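Mirnon newsletter
7 Jan 2024
Research news

Fewer demonstrations, better chosen: results from the Kazmi picking study

The Kazmi study finished its last round of trials before the winter break, and the main result is simple enough to give in a line. A picking policy trained on 96 demonstrations that had been chosen with care did as well as one trained on all 716 that we had recorded. The rest of this item explains how the 96 were chosen, what we tested, and where the method still falls short.

Readers of the October issue will remember the starting point. We had a large set of recordings in which an operator guided the arm by hand to pick up one item from a table and put it in a tray. Recording them took up most of the summer. When we trained on the full set the arm picked well, but every change to the set-up meant more recording, and we wanted to know how much of that work was needed.

How the demonstrations were chosen

Most of the recordings looked very much alike. An operator who is asked to pick up an apple many times over will soon settle into the same approach, from the same side and at the same height. The policy sees that approach again and again and learns little from the repeats.

The selection tool, which we call Flusow, compares recordings by what the wrist camera sees during the last part of the approach, just before the fingers close. It puts recordings with similar views into groups and keeps only a few from each. Small groups are kept whole, as they tend to hold the awkward cases: an item lying close to its neighbour, an item at the edge of the view, or a long item that has to be gripped across its width.

Flusow does not look at whether the operator moved smoothly or quickly. We tried scoring for smoothness in an early version and dropped it. The smooth recordings were mostly the easy ones, so the score threw away the cases we most wanted to keep.

What we tested

We trained three policies. The first used all 716 recordings, the second used the 96 picked out by Flusow, and the third used 96 taken at random. Everything else was held the same, including the training time and the camera settings. All three were then run on the same set of fruit layouts, with the fruit put back by hand to a printed plan between runs. The operator running the trials was not told which policy was loaded.

The wrist camera is the only camera the policy uses. There is no overhead view and no depth sensor. This keeps the equipment cheap, but it means that the arm has to choose and line up its pick from a view which changes as it moves.

A layout of 5 fruits was the standard test. We used real fruit throughout, bought in fresh for each round, so the colours and sizes varied from one round to the next. Each run began with the gripper open and clear of the fruit, and the arm was given the name of one item to pick.
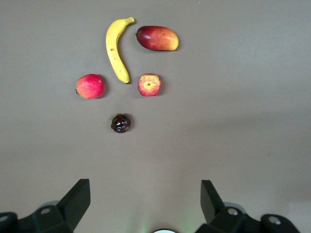
A five-fruit layout from the wrist camera, with the gripper open.

Results

The policy trained on the Flusow selection matched the full set on apples and mangoes, and was slightly ahead on small round fruit. The random selection was clearly worse on everything except apples, which are well covered however the recordings are drawn.

Bananas were the weak point for all three. A banana can be gripped in the middle with the fingers on either side of the curve, but the arm often came in without turning the wrist far enough and touched the fruit with one finger before the other. The full set did best here, though not by much. Only 9 of the recordings kept by Flusow were of bananas, and we now think that was too few.

Shiny, dark-skinned fruit gave some trouble as well. Bright reflections on the skin move as the camera moves, and in some runs the arm lined up on a reflection and closed a little to one side. Changing the room lighting made this better or worse, so we do not treat it as solved.

Cost and time

Sorting the full set with Flusow takes less than an hour on an ordinary desktop computer. Training on the smaller set is also much shorter, and we can now try an idea in the morning and test it on the arm that afternoon. For day-to-day work this has made more difference to us than the scores have.

The obvious objection is that we had to record the full set before we could choose from it. The next stage will deal with this by running Flusow while recording is under way, so that the operator is told when a new demonstration is too close to one already stored.

Next steps

The same test will be repeated on the Ollico bench, where the gripper is narrower and the table is a different colour. If the selection carries over without any retuning, we will release the tool and the list of chosen recordings together. Groups that would like to try an early copy of Flusow on their own recordings can write to the Kazmi project through the Mirnon office.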